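The navy's next coastal patrol ship should be smaller, slower and easier to fix than the one it replaces, according to Renji Nomura, a retired naval engineer who spent most of his career keeping older vessels at sea.

Nomura worked on hull and propulsion maintenance at the Genddale yard and later advised on the early design studies for the Tallberg class, the patrol ships now due for replacement. He left before the first one was launched. He spoke at his home one morning in December.

"The Tallberg was a good ship on paper," he said. "It had the speed, it had the range. Then you had to take out a section of deck to change a generator, and that meant the ship was gone for the season."

The replacement program has drawn two main bids. Andeo has offered a long, fast hull with a gun forward and space for a helicopter. The Þrastardóttir yard has proposed a shorter ship with no hangar, a plain diesel plant and a flat working deck at the stern. Nomura has no contract with either company and said he had read only what both have published.

He favors the shorter ship, with reservations.

"People look at the gun first," he said. "A patrol ship spends its life towing fishing boats, looking at radar and waiting for weather. I would put the money into the engines and the crew spaces."

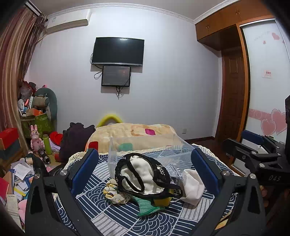
Crew comfort came up several times over the morning. Nomura said designers tend to treat storage as whatever is left once the equipment has been placed, and that sailors pay for it on long patrols. On the first ship he served in, each sailor had one locker and shared a drawer. Clothes and bedding ended up in a heap, much like the small pile of fabric things on the patterned tablecloth, green and mustard yellow and cream together, and in a rough sea the heap moved. "It sounds minor," he said. "After five weeks it isn't minor. People sleep badly and they make mistakes."

The Andeo design would carry a crew of 751 across the planned fleet, counting relief crews. Nomura doubts the navy can find them. Recruiting for technical posts has been slow, he said, and the engine room is where the gaps show up first.

"You can buy 13 ships," he said. "If you can man nine, you have nine."

He was less sure about leaving out the hangar. A helicopter gives a patrol ship far more reach, and drones of the size now proposed cannot lift a person out of the water. His preference would be a deck strong enough to land and refuel a helicopter that is based ashore – a compromise the navy has used before.

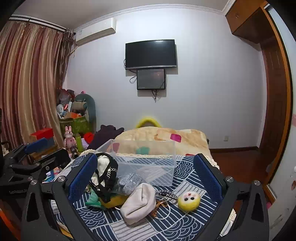

A clear plastic box and a yellow plush toy on a navy-and-white sheet.

On weapons, Nomura said a light gun would be enough, provided the wiring and deck supports allowed for something heavier later. He would also keep the same diesel engines across the whole class, even if a better model came out halfway through the build.

"Sailors learn an engine by its sound," he said. "Give them two kinds and you need two sets of parts and two sets of ears."

A decision on the bids is expected after the navy finishes its cost review. Nomura said he would like to see the review look at yard time as well as purchase price, and to have it done by people who have worked below deck.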